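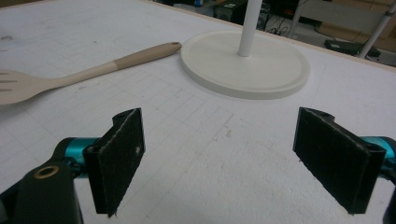 Munard (software)

September. By Halvard Wikström

Munard is a set of programs for turning recordings made with hand-held grippers into motions that a robot arm can follow. Written mostly in C++ with a Python layer on top. Covers time alignment, pose tracking, segmentation, and the planning step that checks whether an arm could reach the same places. Does not do training. Hands its output to whatever learning code the user has.

First written by Sverre Tveit as a pile of scripts, later tidied up into a proper package at Solheim, a small automation workshop. The name comes from the folder the scripts lived in. No meaning beyond that, according to Tveit.

Background

Recording with a gripper held in the hand is quick. A person picks a thing up, puts it down, moves on. The trouble comes afterwards. The person's wrist goes where an arm's wrist can't, the clocks on the two grippers drift apart, and the camera on the tool sees mainly its own fingers and a patch of table. Older tools at Solheim dealt with each of these in a seperate program, with files passed between them by hand. Munard grew out of the wish to stop doing that.

An earlier attempt, Koncombe, did the alignment only. Its file reader survives inside Munard more or less unchanged, odd variable names and all. Koncombe itself is no longer kept up.

How it works

Four stages, run in order. Each reads a folder and writes a folder, so a stage can be run again on its own.

Stage one, align. Puts all the streams on one clock. Uses motion first: a sharp turn of the wrist shows up in the motion sensor and in the video, and the two peaks are matched. If no sharp turn is found the stage stops and asks for an offset by hand. The offset can go in the settings file or be given on the command line. The command line wins.

Stage two, track. Works out where each gripper is. Runs per gripper, then a joint pass for recordings with a left and a right. The joint pass matters more than people expect. Two paths that look fine alone can pass through each other once put in the same space, and the joint pass is where this gets caught. The table is fitted as a flat plane and both paths are tied to it.

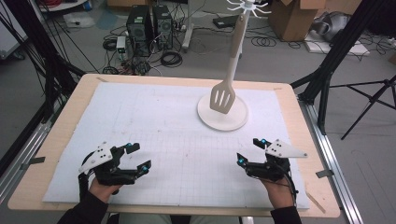
Two hand-held grippers over a gridded board, with a slotted spatula hanging from the stand.

Stage three, split. Cuts a long recording into pieces: approach, close, carry, release, leave. The cut points come from finger opening and hand speed, nothing cleverer. An option called "look" adds a check from the video but is slow and is off by default. Cuts can be moved by hand in the viewer. Moved cuts are marked as such in the output and won't be overwritten on the next run, unless the user passes the force flag, in which case they are gone, no warning. Known complaint.

Stage four, plan. Takes each piece and asks whether a given arm could do it. Joint limits, reach, collision with the table, collision between arms. Pieces that fail are kept but labelled with the first limit they hit. A failed piece can be nudged: the planner is allowed to shift the wrist a little, within a set tolerance, and try again. The tolerance is per piece. Tight for close and release, looser for carry.

Running at a fixed rate of 60 samples a second throughout. Slower inputs are filled in, faster ones thinned. There was talk of making the rate a setting but the planner's smoothing was tuned for that one value and nothing else has been tested.

Thin objects and flat surfaces

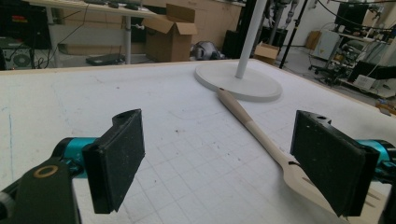

The split stage was designed with blocks and cups in mind, and kitchen utensils gave it trouble from the start. A cup stands up. The fingers come in from the sides, close, and the opening stops at a clear width. With a flat tool the width at closing is next to nothing, hardly different from closing on air, so a test based on opening alone can't tell a grasp from a miss. The video check helps less than hoped, and it is easy enough to see why when the wide slotted head of a utensil sits partly beneath the right finger and the narrow tines are the very part the outline finder wants. The handle is the better thing to follow. Long, pale, one straight run across the board. Versions after the first use a handle line where one can be found and fall back on the finger opening where it can't.

Hanging objects are a further case. A utensil put on a hook is let go in mid-air, close to a post, and the release test used to expect a surface below. It now accepts a release at any height as long as hand speed drops first. Posts and stands have to be entered in the collision settings by hand, as a cylinder with a base. Munard will not find them by itself. A missing post is the commonest reason for a plan that looks good on screen and should not be run.

Pale objects on pale boards are also listed in the manual as a weak point. The advice given is to raise the contrast setting and check every cut. Fine pencil grids on the board do no harm, the track stage ignores them; scuffs and specks are sometimes picked up as features, and as they stay put this does no harm either.

Viewer

A plain window. Video on the left, the two paths on the right, a time bar underneath. Drag a cut to move it. Press R to run the plan stage on one piece only. The viewer holds 500 pieces at a time and long sessions have to be loaded in parts. Tveit has described the limit as an accident of the first memory layout. Still there.

Colours can't be changed. Left gripper path is always orange and right always blue, whatever colour the hardware is.

File format

One folder per recording. Poses in a plain table, one row per sample, position in metres and turning as a quaternion, scalar part last. This order catches out users coming from Koncombe, where it was first. A converter is included and refuses to guess: the input order has to be stated. Cut points in a text file next to the table. Settings used are copied in too, so that a result can be traced back later.

Use

At Solheim the package is run nightly on whatever was recorded in the day. Lustano, a firm making fixtures for commercial kitchens, took up the plan stage alone and feeds it paths drawn by hand. Their changes to the cylinder collision test were sent back and merged. The changes to the viewer were not, as they needed a different window library.

A batch of 40 recordings is supplied with the source for testing. Running all four stages on the batch should give the same cut points on any machine; if it does not, the usual cause is a mismatched maths library. Reports without the version line are closed unread.

Criticism

Mostly to do with the settings file, which is long, and in which several options depend on others without saying so. The force flag, see above. Also the split stage's fixed list of five pieces: stirring, wiping and scraping do not fit it, and come out as one very long carry. Wikström wrote an add-on for repeated motions, looking for loops in the path, but it has to be turned on for each recording and is marked experimental. The manual page for it is two lines long and one of them is out of date.

There is no live mode. Everything is done after the recording ends. A live version of the track stage was started and droped.

See also

Koncombe
Path smoothing
Hand-held gripper
Time alignment of sensor streams

40 shares | 4 comments

Contact the editors | Copyright the contributors | Back to top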